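Tuvberg Sit-Stand Desk Frame – Set-up Guide
Section 4: Fitting the top, first power-up, setting heights

Read section 3 first if the legs arent on yet. You need the hex key from the parts bag, a Phillips screwdriver, a pencil and a tape measure. A drill helps if the top has no pilot holes.

4.1 Fitting the top

1. Lay the top face down on a blanket or the flattened carton. Not on bare floor.
2. Set the frame on it, feet up. Center it side to side. Leave the same gap front and back.
3. Mark the screw holes with the pencil. Lift the frame off.
4. Drill pilot holes if needed. Check the depth against the screw first – tape on the drill bit works fine.
5. Frame back on. Start every screw by hand, then tighten. Corners first.
6. Clip the control box into its bracket. Label faces out.

Note: Fitska tops come pre-drilled for this frame. Skip steps 3 and 4. Other tops, measure twice.

CAUTION: Two people to turn the desk over. Lift by the frame, never by the top and never by the control box.

4.2 Cables

1. Leg cables into ports 1 and 2. Either leg, either port.
2. Handset cable into the port marked H. Push until it clicks.
3. Power cord last.
4. Run everything through the tray and leave a loop of slack. The desk goes up, the cord has to go with it.

Do not use a coiled extension cord. Do not plug the desk into a power strip that is screwed to the wall, unless the cord reaches with the desk at full height.

4.3 First power-up (reset)

1. Clear the space under the desk. Chairs, drawers, bins, all out.
2. Hold DOWN until the desk stops at the bottom. Let go.
3. Hold DOWN again until the display blinks, then let go.
4. The display shows 73. That is the lowest height in centimeters, floor to top surface. Reset done.

If the display shows anything else, unplug, wait a minute, start over from step 2. Still wrong – check that both leg cables are pushed all the way in.

4.4 Setting the sitting height

Do this in the chair you will really use, with the shoes you usually wear. Set the chair first, the desk second.

1. Feet flat. Knees level with the hips or a little lower.
2. Shoulders down, elbows by your sides.
3. Move the desk until the top meets your forearms.
4. Press M, then 1. The display blinks once and the height is saved. 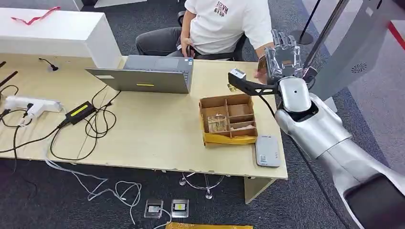
Armrests are what people get wrong most often. Too high and they push your shoulders up, or knock the edge of the desk each time you pull in. On an office chair with a curved back and armrests, like the black one at the light beige desk, drop the rests below the underside of the top before you save anything. Then check there is room for your thighs. If there isnt, raise the desk and then the chair, and add a footrest.

4.5 Setting the standing height

1. Stand up straight, shoes on.
2. Raise the desk to elbow height. Stop there.
3. Press M, then 2.

Try it for a few days and save again if your wrists bend. Saving over an old height erases it.

4.6 Error codes

E1 – one leg out of step. Do the reset in 4.3.
E2 – too much weight. Take some off and try again.
E5 – motor too hot. Leave it alone for 20 minutes.

Spare handsets: part 693. Spare leg cable: part 234. Order from Harasym Parts Desk and give the serial number from the control box lable.

Revised Aug 11, 2021. Go to section 5 for the cable tray and the drawer.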